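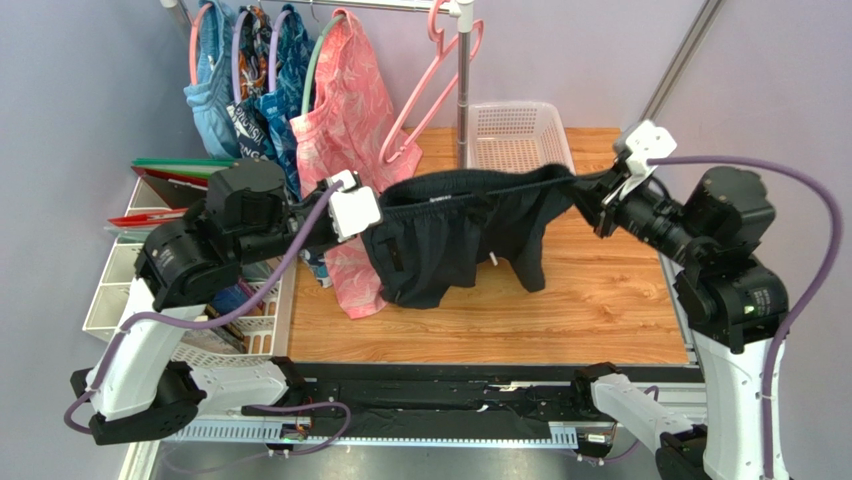 Curnari Teaches Two Robot Arms to Find the Waistband First

New training method, named Brultden, puts elastic at the center of garment handling

FOR IMMEDIATE RELEASE
14/01/2019

KABBAJ - Curnari, a small research company that has spent more time thinking about shorts than its founders once planned, has announced the results of a study on how a pair of robot arms can learn to pick up, open out and hang ordinary clothes. The method is called Brultden. It rests on an idea that any parent dressing a toddler will recognize: find the waistband, get hold of both ends, and worry about the legs later.

Robots have been good at rigid things for a long time. A steel bracket is the same shape on the way into the gripper as it is on the way out. A pair of shorts makes no such promise. Drop it on a table twice and you have two different objects, at least as far as most software is concerned, and one of them has a leg tucked inside the other.

Earlier work at Curnari tried to deal with this by estimating the full shape of the garment before moving. The estimates were handsome and slow, and they went out of date the moment a gripper touched the cloth. Brultden drops the full estimate. It looks for a short list of features that tend to survive crumpling, among them gathered elastic, stitched seams, zippers and hems, and chooses its first grasp from whichever of those it can see best. The second arm then works along the edge from the first grasp until it reaches the other end.

Gathered elastic turned out to be the most useful feature of the lot. It wrinkles in a regular way, it holds its texture under poor lighting, and it is nearly always attached to the part of the garment you want. Zippers came second. They are easy to spot and a little treacherous, as a pocket zipper and a front zipper look much alike from up close and lead to very different afternoons.

The study was run at Curnari's workshop in Kabbaj, with a clothes rack set up behind the two arms. The training set came to 200 demonstrations, each one guided by a human operator. The trained system was then tested on 38 garments it had not handled before, a mix of shorts, skirts, tops and dresses bought in adult and children's sizes with no regard for color coordination.

Brultden secured both ends of the intended edge within three attempts on all but four of those garments. Two of the failures were skirts with no elastic at all. One was a top with a printed pattern of seams, which the company regards as unsporting. The last was a pair of shorts that the system grasped by the pocket, held up with every sign of confidence, and tried to hang sideways.

The wrist cameras matter a good deal here. A camera above the table is fine for deciding roughly where to go, but by the time the fingers arrive they are blocking the overhead view of the one spot that counts. Brultden hands over to the wrist view for the last part of the approach, and it is allowed to change its mind on the way down. In the trials it did so often. The researchers had expected this to cost time, and it did, though less time than picking up the wrong edge and starting over. 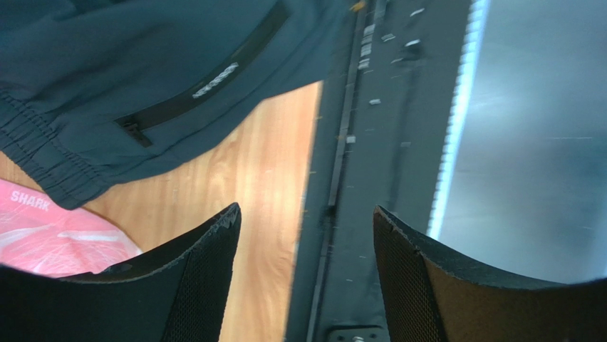 Wrist-camera view of a dark garment on the tabletop, with its gathered elastic end at left and a zipper running across the fabric.

Plenty of work remains. Thin fabrics still slide, and the method has no real opinion on sleeves. Buttons are recognized and then ignored. Hanging a garment once it has been opened out is treated as a separate task, and Curnari is not publishing figures for it yet. The company describes progress there as "real" and asks not to be pressed further.

Nor is the system quick. A person can pick up a pair of shorts and find the waistband while looking for their phone. The arms take longer and do not own a phone. Curnari's interest is in whether the same method carries over from one garment to the next without being retrained, and on that point the company considers the results encouraging.

The next round of trials will be carried out with Farko, a laundry and linen services firm that has agreed to supply mixed loads of clothing in whatever state they happen to come out of the dryer. Those trials are planned to run through October and will add clothes that start inside out, a condition the current study avoided on purpose. Farko's staff have offered to provide socks as well. Curnari has thanked them and declined.

A technical report covering the grasp selection method, the demonstration procedure and the full list of failures, sideways shorts included, is available on request from the company.

About Curnari

Curnari develops learning methods for robots that handle soft and flexible materials. It is based in Kabbaj and works mostly on clothing, with occasional excursions into towels.

Press inquiries: Curnari press office, Kabbaj. Visits to the workshop can be arranged by appointment. Visitors wearing elastic waistbands do so at their own risk.

- ends -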